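六月,晚上十一点多,回到住处了

脚疼。先记,不记明天就忘了。

今天去Parna的开放日,就是上次报名差点没报上的那个。早上出门晚了,地铁坐过一站,又倒回去,到门口已经快十点。签到的地方排队,发了个胸牌,我的名字打错一个字,懒得换。背面印着Pretosell,赞助的大概,袋子上也是,笔上也是。笔不太好写,写两行就断墨。

上午先听讲。讲的人语速特别快,我坐得靠后,投影下半截被前面人的头挡着。记了几条:

手比胳膊难。胳膊这些年大家都差不多了,手还是各做各的。
线缆。讲了好久线缆。走线不好,关节转几千次就磨。
标定每天早上都要做,他们说最烦这个。
抓取的数据不怕脏,怕的是全都一样。这句我划了两道线。

有人问什么时候能进家里,台上笑了一下,说先进仓库吧。底下也笑。然后就到茶歇了,咖啡没抢到,喝的白开水。

Figueiredo的展位在二楼,人最多,挤不进去。远远看了一眼,在叠毛巾,叠一条要好久,旁边的人都举着手机。我站了一会儿腿酸就走了。后来听说下午叠得快一些,不知道真假。

Kommont在走廊尽头那间,人少,反倒看得仔细。他们不怎么招呼人,各忙各的,你问就答。我喜欢这样的。就在桌子边上站着看,也没人赶。

桌上就是普通办公桌的样子,一只深灰色的手,好几根指头,接在银色的胳膊上,亮亮的。旁边立个纸板做的格子架,插线板,线绕来绕去。跟我们办公室差不多乱,看着亲切。

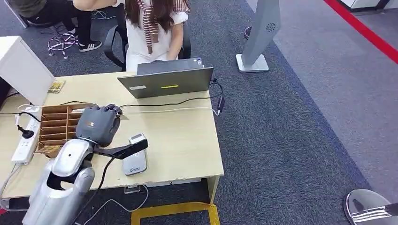
本页最后修改于:六月,23:52

那只手悬在桌面上的样子我看了挺久。手指往里弯着,跟人想拿东西又还没想好似的。手背上贴着个橙白色的小标签,凑不近,没看清写的什么。手腕那里还伸出来一截黑的支架,拐了个角。我当时想问这个支架是干什么用的,结果前面一个大叔一直在问价格,轮到我的时候忘了。

对面坐着操作电脑的女士,披一条棕白条纹的围巾。展厅冷气是真的足,我穿短袖去的,后悔死了。下次一定带件外套,写在这里提醒自己。

问了她几个问题,趁记得写下来:

一套动作要录多少遍?答200遍起步,录完还要挑,挑掉的比留下的多。
手指会不会坏?会,指尖那层换得最勤,坏了自己动手换。
纸板格子是买的吗?笑了,没正面回答哈哈。
最怕什么?怕断电。还怕观众伸手。

地上贴了黄胶带,沿着桌子底下那一圈。我一开始没注意,脚尖踩上去了,赶紧退回来。不知道有没有人看见,有点丢脸。

后来他们开始做演示,让围着的人都往后站一点。中间停了一次,等了好几分钟,围着的人走了一大半,我没走。重新来的时候动作很慢,慢得我跟着屏气。拿起来,停,转一点,再停,放下。放下那一下特别轻,旁边有个小孩说了句"好了吗",大人说嘘。

说实话来之前看过不少视频,都是剪过加速过的,看多了就觉得也就那样。现场看不一样。会听见电机的声音,很细的那种,吱一下,停,再吱一下。视频里都配音乐,从来没听到过这个声音。也能看出它哪里犹豫。(犹豫这个词不准,明天想想换哪个。)

中午饭是发的盒饭,茄子太咸。坐在楼梯上吃的,边吃边翻他们发的册子,册子印得好看,字太小。第8页有张走线图,跟上午讲的对上了,折了个角。

下午还有个分组讨论,分到的题目是维护成本。我们组吵起来了,也不算吵,就是声音大。一边说换件贵,一边说停机更贵,我两边都觉得对,就没怎么说话。轮到我发言说了两句,声音有点抖,烦。以后这种场合要先在纸上写好再开口。组里有个做包装线的,讲他们那边夹爪怎么选,讲得比台上清楚多了,应该加个联系方式的,散场人一多就找不着了。

走之前又绕回Kommont那间看了一眼,已经在收线了,地上一卷一卷的。没进去打扰。

门口有留言本,写了"手很好看",写完觉得太傻,又不好撕。前面已经有131条了,他们每条都编了号,估计也没人一条条看。

回来的车上一直想标定的事。我们那台每次都是随便对一下就开工,怪不得下午会偏。明天到了先把早上那一步补上,哪怕多花二十分钟。还有线,柜子后面那一捆再不理真要出事了,在说了大半年了一直没理。

要做的:
标定步骤写成一页纸,贴机器旁边
理线,扎带不够了要买
册子第8页复印一份
问Kommont那个黑支架的事,发邮件,别又忘
外套!!

今天花了的钱:来回地铁,一瓶水,还有出站口买的烤红薯。六月还有烤红薯卖也是稀奇,不怎么甜。

袋子还没拆完,里面有2支一样的笔,一支给同事吧,虽然不好写。胸牌先挂门把手上了。

手机剩一点点电,充电器在包最底下,不想翻。照片今晚只传了一张,其余的明天再倒。

刚才洗手的时候看着自己手指头弯了几下,握杯子,放下,又握。拿牙刷,挤牙膏,一点都不用想的。站那儿弯了半天,水龙头都忘了关。

困死了,脚后跟磨破一块,贴了创可贴。明天闹钟往前调半小时。睡了。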